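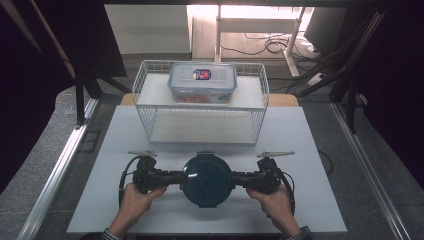 November 29, 2018

School board meeting tonight. I got there late and had to stand by the coat rack for the first half of it. The bus item was fourth on the agenda and they moved it to last, so a lot of the parents from our road had gone home by the time it came up.

The district wants to drop the Padar Road stop from February on. Brivent, the company that runs the buses, says the turn at the top is too tight for the new vehicles. Kids on our side would walk down to the Blöndal farm stand and get picked up there. It is a 30 minute walk for my youngest, and there is no sidewalk past the bridge. I said so when they opened the floor. You get 3 minutes at the microphone and I used two of them. I had written more on a card but I lost my place.

A father after me asked if anyone from the district had walked it. The superintendent said they had looked at it on a map. There was some noise in the room after that.

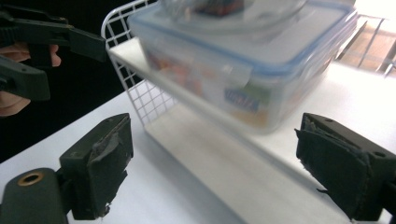 The board didn't vote. They asked Brivent to send a driver up with one of the new buses and report back. If the turn can't be made, they will look at a smaller van for the mornings, which would carry up to 10 kids. I don't know how many need it. The woman next to me thought more than that, counting the ones at the trailer park.

Letter from the district was in my bag when I got home, still folded. It says the change was "communicated to all families." We got ours on Monday's backpack pile, under the picture order form, and the kids hadn't handed it over. I am going to write back this weekend and ask for the route study.

Drove home on the Kunarport road in sleet. Everyone was asleep. Ate cold rice and packed the lunches. Need to sign the field trip slip before breakfast.

Recent entries
Second try at the storm door
Parent conferences
The band concert ran long
Leaf pickup, again

Contact | © 2018 Notes from Padar Road | Back to top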